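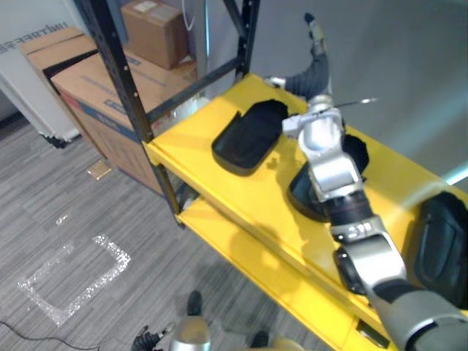
*The yellow shelves at Nokstead, top tier, with a few of the black pieces.*

# Come and work with us: Shelf and Packing Assistant, Nokstead workshop

Hello, and thank you for stopping to read this! We are Skitholm, a small company that finishes, sorts and packs molded parts for other people's products, and we are looking for one more pair of careful hands to join us in the Nokstead building. If you like putting things where they belong, and you feel a little pleased when a shelf looks right at the end of the day, please keep reading, even if you have never done a job like this before.

## What the work is like

Most of what we handle is small, black and curved in one way or another (trays, pads, covers, rounded shells), and to a newcomer they all look alike for the first week or two. Then one morning you reach for the right one without checking the sheet, and from then on you can't understand how you ever mixed them up. It happens to everyone here, so please don't let it worry you.

The parts come to us in tubs from the molding shop. We look each one over, wipe off the dust, trim any leftover bit along the lip, and set it on the shelves in the order it will be packed. The yellow shelves are the heart of the room. They have metal posts with holes all the way up, so the tiers can be moved when a taller part comes in, and moving them is a job you would learn too. We like the yellow very much, by the way. Black parts on a gray shelf are miserable to look for late in the afternoon, and on yellow you can spot a stray one from across the room.

A usual day would include:

- unloading tubs and checking the labels against the order sheet
- looking over parts for scratches, dents and rough edges
- laying parts out on the shelves, rims up, with space between them so they don't rub
- wrapping and boxing finished sets for Paulík, our biggest customer, and for several smaller ones
- wiping down both tiers before you go home, including the lower one, where odds and ends like to roll to the back
- a bit of sweeping, and a bit of helping whoever has fallen behind

Paulík orders go out in cartons of 100, and the cartons are not heavy, but there can be quite a few of them in a row. You should be comfortable standing for a good part of the shift and bending to the lower shelf. There are stools at the packing table, and we switch places often.

## Who we'd love to hear from

You don't need a diploma or any factory experience. Banafsheh, who runs the room, came to us from a bakery and still lays out parts the way she used to lay out rolls, in slanted rows with the fronts lined up (we have all copied her by now, and it does look lovely). We have had good colleagues who came from sewing, from libraries, from raising a houseful of children, and one straight out of school.

What matters more is that you have decent eyesight, with or without glasses, and can tell one black part from another in good light. You should be able to read an order sheet in English and speak up when something on it looks odd. We would much sooner have a question than a carton sent back! And please be kind to the people next to you. It's a small room and we spend a lot of hours in it together.

If you are left-handed, you are very welcome, and we'll turn the packing table around for you. If you need a lower shelf, a higher stool, or a shorter day because of your health, tell us early and we will try to set things up so they suit you.

## Hours, pay and the practical side

The position is for 4 mornings and one full day each week. The schedule is settled with you at the start and stays the same unless you ask to change it. We pay 370 a week before tax, paid every week, and there is paid vacation on top of that. The whole building closes for a stretch in July, so please count on taking part of your vacation then.

Shoes with closed toes are a must, and we provide gloves, an apron and a locker. There is a kitchen down the hall with a fridge, a kettle and a large collection of mugs. Bus 131 from Susitz stops by the gate, and there is a covered rack for bicycles beside the loading door.

The first month is a learning month at full pay. You'll work beside one of us the whole time, starting with sorting and wiping, then laying out, and packing last of all. If you're quicker than that, wonderful, and if you're slower, that's all right too.

## How to apply

Please write a few lines about yourself, by hand or typed, whichever you prefer. We don't need a formal résumé, though you may certainly send one if you have it ready. Tell us what you have done before, when you could start, and whether there are any mornings you can't work. A sentence or two about something you enjoy keeping in order (a toolbox, a pantry, a button tin) would make us very happy, and we do read those parts out loud to each other.

Address your letter to Banafsheh Heydari, Skitholm, Nokstead workshop, or drop it off at the front desk any morning. We'll invite the people we'd like to meet for a visit of an hour or so. You'll see the room, try laying out a shelf, and have a cup of coffee with the rest of us. Bring a friend along for the trip if you like; they can wait in the kitchen, where there is usually cake.

We answer every letter, including the ones where the answer is no.

Posted February 15, 2024. The position stays open until we have found the right person.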